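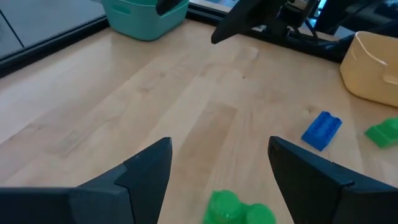 Green and blue blocks on a wooden table, with a bin close by.

How do toy blocks hold together?

Look at the top of a block and you will find round bumps. They are called studs. The underneath is hollow, and studs on the block below push up into it. The fit is tight — that is why a wall stays up. 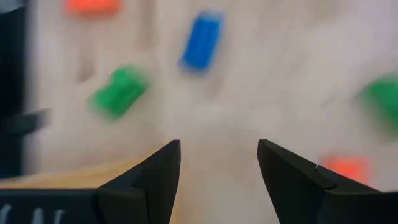 Blue, green and orange blocks on the table top.

Some blocks are long and some are short. A long one laid across two short ones joins them, like bricks in a house.

When you have finished building, pull the blocks apart from the top down.

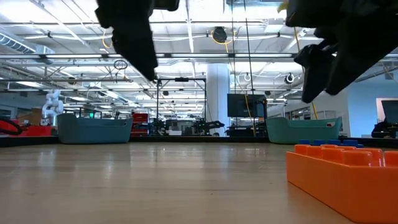
Big blocks go in the bin first and small ones fill the gaps. Put the bins where everyone can reach them.

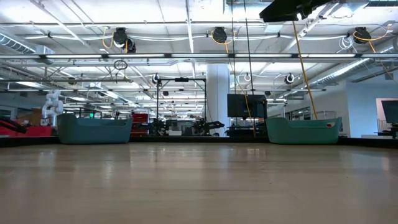 Try it yourself

Build a wall four blocks high. Does it wobble?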